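Waiting Room Toys and Waiting Time: Does Having Something To Do Make the Wait Feel Shorter?
Final report, Intro to Research Methods, group 3

1. Background

Everybody has sat in a waiting room and felt like it took an hour when it was really twenty minutes. Our group picked this topic after one of us got stuck at the Lirby walk-in clinic for most of an afternoon. Question was simple. Do people guess their wait is shorter when there is stuff in the room to look at or do? And is it different for adults who come with kids?

The readings from week 4 said that unfilled time feels longer than filled time. Most of that was about stores and phone lines, not clinics. We wanted to see if it holds in a small local place where people are also kind of nervous.

2. Where we worked

Two sites. The Lirby clinic (walk-in, one big room, TV always on) and the Bakker Street dental office (by appointment, smaller room, no TV). Both said yes after we sent the consent form. A third place, Zonitz Eye Care, said yes and then changed managers and we never heard back. So the eye care part from our proposal is dropped.

Both rooms had chairs along the walls and a front desk with a sliding window. Lirby has a vending machine which matters more than you would think, see section 5.

3. Method

We used the sign-in time and the call-in time from the front desk sheet to get the real wait. No names, just times. Then when the person was called we handed them a half-page card with four questions:

How long do you think you waited?
Did you come with a child?
What did you mostly do while you waited?
How do you feel about the wait, 1 to 5?

They dropped the card in a box on the way out. Cards got a number that matched the line on the sheet so we could compare the guess to the real time.

Two conditions. "Plain" weeks the room was left how it was minus magazines. "Filled" weeks we put out magazines, a puzzle book with pencils, and a toy basket for kids. Switched every Monday morning before opening. Lirby and Bakker were always in opposite conditions so that weather or flu going around would not mess up one side only.

The toys had to be small and cheap. We went with plush because the dental office did not want anything hard that gets thrown. Ended up being kind of a pain because plush has to be washed and the first batch came out of the dryer lumpy.
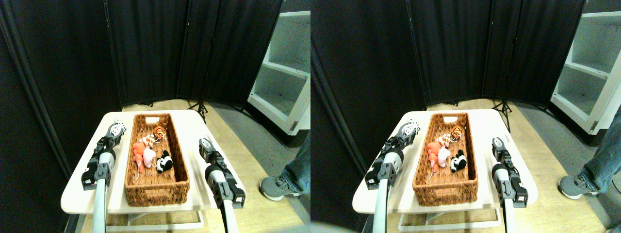
Fig. 1. Small plush toys in a wicker basket, including a tiger and a panda.

The study ran 9 weeks total. We lost part of one week at Bakker when the office closed for a water leak.

4. Results

We collected 1203 cards over both sites. Some were blank or had a joke answer ("forever", "since birth") and those got taken out before the averages.

Main finding, people overestimate no matter what. In both conditions and both places the average guess was higher than the real wait. But the overestimate was smaller in filled weeks. The gap between plain and filled was clear at Lirby and pretty weak at Bakker.

We think Bakker is weak becuase waits there are short anyway. If you only sit for a few minutes there is not much room to be wrong. The Lirby waits were long and very uneven, mornings okay, after 4 pm terrible.

Adults with a child: we expected these people to be the most helped by the filled condition. Sort of. Their guesses got closer to the real time, but their rating of the wait (question 4) barely moved. Several wrote on the card that the wait was fine and the problem was leaving, kid did not want to put the toy back. We did not plan for that at all and there is no question on the card for it.

Adults alone: mostly on their phones in both conditions. Puzzle book got used more than magazines. By the end of the study the puzzle book at Lirby was completely filled in and had to be replaced, and two pencils were left.

The 1 to 5 rating went up a little in filled weeks at Lirby and stayed flat at Bakker.

5. Problems

The vending machine. It was broken for part of the study and the ratings at Lirby dropped in those weeks, filled or plain. We can't seperate that out properly. If we did it over we would write down every day what was working and what wasn't.

The TV. Staff controls it. Some days it was news, some days a cooking channel, some days muted. In a way the plain condition at Lirby was never really plain.

Phones. Almost everyone brings their own distraction now. The studies we read were older than that. Probably the biggest limit on the whole thing.

Cards. People called in fast tended to skip the card, people who waited long and were annoyed were happy to fill it out. So our sample probably leans annoyed.

Also the clock. Lirby has a big wall clock right over the desk and Bakker has none. We noticed this in week 3. Should have covered it or put one up at the other place but by then it was too late to change.

6. Cost

Magazines were donated. Puzzle books, pencils, card printing and toys came out of our course budget from the Risora student fund. Printing was the most expensive part. We reprinted once when question 2 had a typo.

7. What we would do next

Run it at one site only but longer. Ask about phone use directly, like how many minutes. Split the filled condition up so you can tell if it is the puzzle book or the magazines or the toys doing the work, right now it is all lumped together. Try afternoons only at Lirby, that's where the long waits are. We would also add one line for parents about how leaving went.

Lirby asked to keep the puzzle books going and we gave them the 16 we had left over. Raw data sheet and a blank copy of the card are in the appendix folder.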